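**Cups: upside down on the rack, or towel straight away?**
Kitchen and Household > Small Kitchens

**tostel_lane**, Tuesday

Good evening to all. I moved to Damley in May and my new kitchen has 198 cm of worktop in total, with the sink already subtracted. I have no dishwasher and no place for one.

My question is small but it divides my home. I wash the cups and leave them upside down until the next morning. My wife dries them immediately with a towel and puts them in the cupboard. She finds that my cups get a smell, and I find that her cups get fluff. The water in Damley is very hard, so there are also white rings, and these we both dislike.

I am thinking of a wire rack with a bar on the top, where the cup does not stand on its rim. Would the air come in better? A rack takes space and I don't want to buy one for nothing.
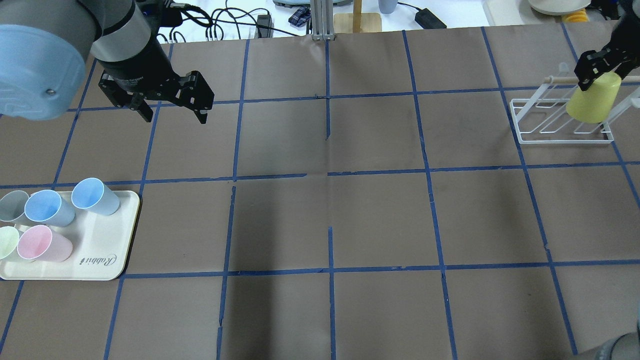 **Upendo Kioko**

Yes, the air comes in better. A cup standing upside down on a flat mat keeps its damp inside, and this is the smell your wife means. I had the same with a silicone mat until I threw it away. With a wire rack you will still have the white rings, because these come from the water and the rack can do nothing against them.

**obura_k**

I must disagree a little with Upendo. The mat is not guilty if you wash it. Most people never wash it! I put mine in hot water with soda every week and my cups smell of nothing.

For the fluff: your towels are too new, or you use fabric softener. Linen towels, washed several times without softener, leave nothing behind.

**tostel_lane**

Thank you both. We do use softener. I have not told my wife yet that it was mentioned.

@obura_k, how long do you leave the cups on the mat?

**obura_k**

Until the evening if I wash after breakfast. I never leave them overnight.

**Putomari**

I come from the other side, I was for many years a towel person. Then we got a rack and I will not go back. But please measure before you buy. My first rack was too deep and the tap could not turn over it. I sent it back and paid the postage myself.

What I did the second time was to put masking tape on the worktop and mark every thing that stands there: kettle, bread box, rack, the board for cutting. Then we lived with the tape for some days and cooked as normal. You notice quickly where your elbow wants to be. If your worktop is oiled wood, put paper under the tape first and fix only the paper at its corners. 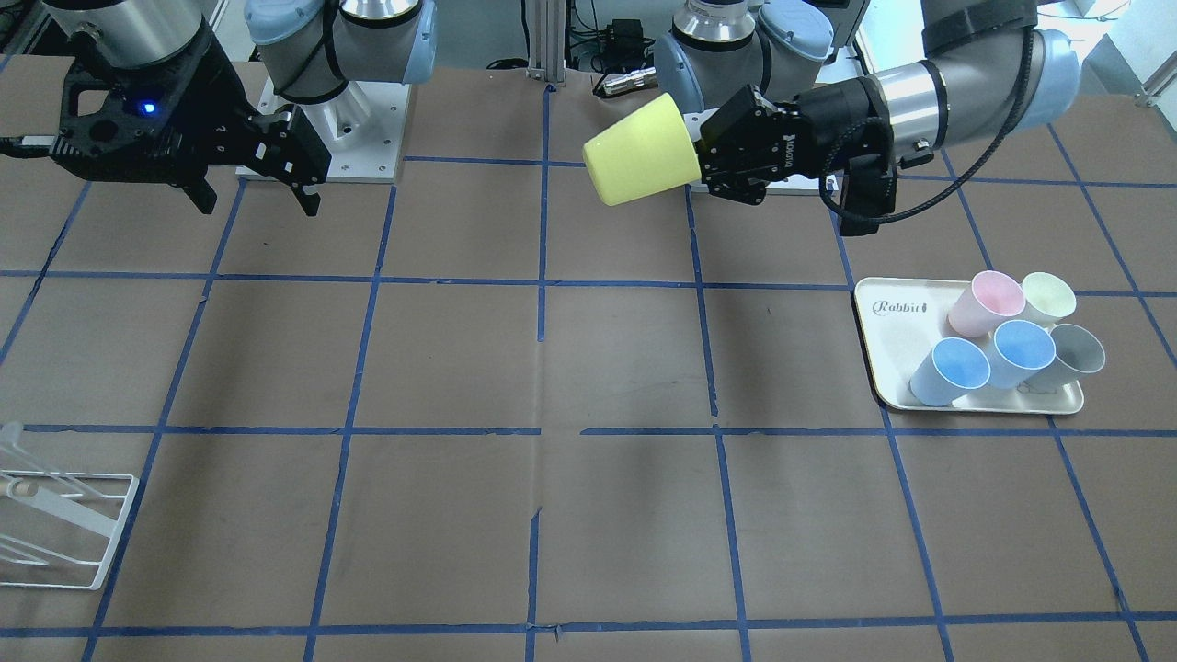 The kettle was the surprise for me. It stood next to the socket, which seemed logical, and it was exactly the place where I put down wet things. I moved it to the other end and the rack got its corner. The cable is now a bit short but it reaches.

**tostel_lane**

This is useful. I have oiled wood, so I would take paper. Does the tape come off the paper again if I make an error?

**Putomari**

It tears the paper a little. For me it was no problem, I simply put the new piece over the old one.

**Upendo Kioko**

I find the tape too much work for one rack. Cut the shape from a cereal box and move it around. It takes 6 minutes and you still have the box for the next question.

**Putomari**

For one object, agreed. He has a whole kitchen to arrange, therefore I proposed the tape.

**tostel_lane**

I think I will do both, the cardboard for the rack and the tape for the rest. To keep the advice together, I write down what I understood. Please correct me.

1. Stop the softener for the kitchen towels and wash them hot.
2. Rinse the cups in hot water, shake them, and give them air from below.
3. Mark the worktop with tape and cook some days before buying anything. 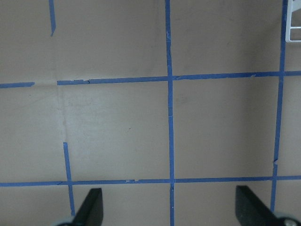

4. Check that the tap can turn freely when the rack is in its place.
5. Against white rings, wipe with a cloth and a little vinegar, then rinse.

**obura_k**

Number 5 is good for glass and plain white cups. With a gold rim I would be careful, the vinegar can take the shine. And I stay with my mat, sorry.

**Upendo Kioko**

Number 2: shake them over the sink, please, and think of the floor.

**tostel_lane**

Noted, both. We have two cups with gold from my mother-in-law, and those will get the towel. The rack I look for on Saturday's market, otherwise I order it.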